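**Equipment planning, minutes**
October 25, 2025
Chair and notes: Kyung-hwa Son

We picked up where the last round left off, with the two-arm bench setup. Everyone had read the Lemaire quote and the mood was very good! The price came in at a level we can work with, the grippers are included, and delivery would be in April if we sign before the year closes. Trurnura also quoted, with a longer reach but only one arm in the base package, so a second arm would have to come out of next year's money.

Most of the talk was about which tasks the arms should be bought for. Kyung-hwa made a strong case for small two-handed work: capping and uncapping markers, putting them back in a holder, clipping papers. These are cheap to set up, easy to repeat, and they show very quickly whether a gripper can line up two small parts in the air. The group liked this a lot (several people had wanted it on the list since the spring). 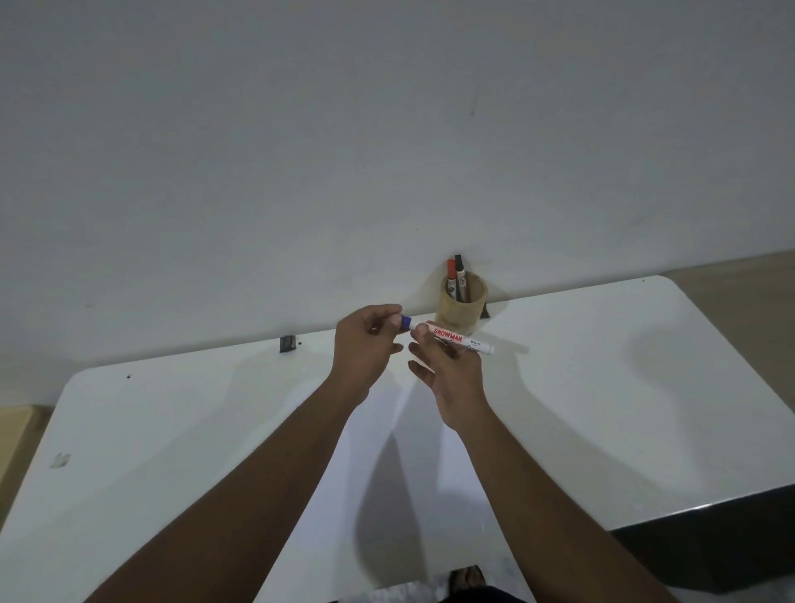 The demonstrations should be recorded by hand first, at table height, before any arm is bolted down. That way the task list is settled when the hardware comes, and we can send Lemaire real part sizes for the fingertips. Prernach can print soft fingertips to our drawings, 12 sets for $900, and that was agreed on the spot.

Space: the Mulport room was the clear favorite. It has the power we need and a door wide enough for the crate. Open point is the floor load under the base plate, which the building office still has to confirm.

Budget
- Fingertips from Prernach: approved.
- Lemaire two-arm package: approved in principle, pending the floor answer and a written warranty of 12 months.
- Spare gripper cables, 2 per arm: add to the Lemaire order.
- Trurnura: keep the quote on file, ask whether the longer arm can be loaned for a trial.

Actions
- Kyung-hwa to send the task list and part sizes to Lemaire and place the Prernach order.
- Floor load question to go to the building office this week.
- Warranty wording to be circulated before the next meeting.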